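Casstead project catch-up, minutes, 31st March

I'm on minutes again, so you get my version. If I've mangled something you said, tell me before these go on the shared drive and I'll fix it. Everyone was there bar our Setonetti contact, who dialled in for the second half and had a pretty awful line.

Last time's actions

The storage quota got bumped up, hooray. The labelling guide is still half finished and yes, that one's mine. The new login for the Foltstead server works for everybody except the two people who need it most, so that stays on the list.

Where we are with the demonstrations

We've been collecting in the simulated bedsit for a bit now, and the plan was 100 good runs per task before we train anything. The mug task has got there. The cap task hasn't, we're at 60, and a fair bit of the meeting went on why. Part of it is just that the cap is a pain to grab! It's a soft-looking lump of a thing and people come at it from all sorts of angles, then back off, then have another go. We talked about whether those second goes should count. I've always chucked them out. The other view (argued with some heat) was that a learner that's only ever seen perfect grasps has no idea what to do after a bad one, and I have to say I came around to that by the end.

So we agreed to keep the recoveries, but tag them. The tag goes on the whole run for now and we can get fancy about marking the exact moment later, if anyone has the patience for it. 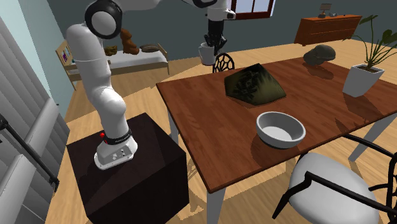 The other sticking point was what counts as the end of a run. Some of us stop recording as soon as the gripper opens, some wait until the arm has gone all the way back to its rest pose, and one of us (me, sorry) has been doing a mixture depending on how close it was to lunch. Mixed endings are no good to anyone. From now on it's 2 seconds after release, arm still, then stop. I'll go back through my own runs and trim them to match, and I've asked for a hand with that because there are a lot.

Variety

Awwad looked over the first batch for us and their note was short and a bit deflating. The learner does nicely when the mug starts near where we usually put it and goes to pieces when it doesn't. Fair enough, we've all got our favourite spots. We're going to let the script pick the starting positions, mug handle direction included, and nobody's allowed to hit reset until they get one they like.

There was a longer chat about colours and lighting. I wanted to randomise the lot: walls, floor, tabletop, the works. Others thought we should leave the room as it is until the positions are sorted, otherwise we won't know which change did what. We went with the second option and I've accepted it with good grace. Mostly. We'll look at lighting first when the time comes, probably with the shadows, and leave the furniture colours for after that.

The bowl came up too. It's been knocked in a few of the cap runs and we haven't been consistent about whether that's a fail. Decision: a nudge is fine, sending it off the table is a fail, and if you're not sure, write a comment and leave it in.

Operators

We've got 5 people trained on the hand controller and could use another couple. Setonetti can lend us someone but only for mornings. The question was raised of whether new starters should practise on the real tasks, and the answer was no, put them on the sandbox until their motions stop looking like a startled magpie. Practice runs go in their own folder and please, please don't copy them across "just to make up numbers". That happened back in November and it took me ages to untangle.

Wrists also got a mention. The controller is heavier than it looks. Breaks every half hour, and swap with somebody if it's hurting.

Actions

Finish the labelling guide, including the new bit on recoveries (me)
Trim my old runs to the new ending rule (me, plus a helper)
Sort out the Foltstead logins, again
Scripted starting positions in before the next batch of mug runs
Write back to Awwad to say thanks and ask for the breakdown by position
Confirm mornings with Setonetti

Next catch-up is in a fortnight, same room, unless the heating's still on the blink, in which case we'll do it online. Somebody left a blue travel cup on the windowsill and I've put it in the kitchen.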